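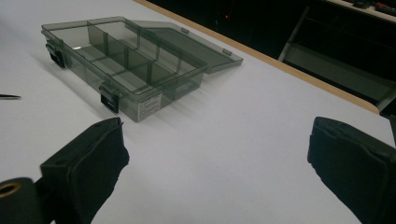 Figure 2. A compartment box with its lid open.

4.2 How makers sort and keep their beads

When we first sat down with the bead makers and stringers who had agreed to talk with us, we thought we would spend most of our time on color, and on the long and happy arguments people have about which pink sits well beside which green. We did hear plenty of that (and enjoyed it very much), but the conversation kept drifting back to storage. Of the 26 people we interviewed, 14 brought up sorting before we had asked a single question on the subject, and several of them got up from the table to fetch something they wanted us to see.

Most of our participants keep their beads in divided boxes of the general kind shown in Figure 2, though tins, jam jars and old tea saucers came up as well. What varied far more was the rule for deciding which bead goes where. Thirteen participants sorted first by color and only then by size. Others began with the hole, since a bead that will not pass over a given cord is of little use to a stringer, however lovely it may be. A smaller group, mostly people who make their own lampwork, kept each firing together and were quite unwilling to mix one with another — even when the beads looked the same to us.

Abla Sfeir, who has sold necklaces at the Zellenau craft market for many years, described her own rule to us in a way we have come back to often while writing this section. "I put them next to the ones I think they'll end up with," she told us. "If I still like the two of them together in November, I string them." Her compartments are, in that sense, a kind of slow sketchbook, and she was able to talk us through several finished pieces by recalling which beads had been neighbors beforehand.

Trevor Cloutier worked from the other direction. He keeps a written list of 135 bead types, each with a short code of his own, and he files strictly by that code. He was cheerful about how long this takes him, and he pointed out that it lets him repeat an order for a customer years later, something Sfeir said she rarely tries to do.

We do not want to make too much of the contrast. Both makers broke their own rules while we watched, and both keep a mixed compartment for leftovers, as did nearly everyone else we visited. These leftovers had a livelier part in the work than we had expected, and we take them up in Section 4.3, along with the spacer beads.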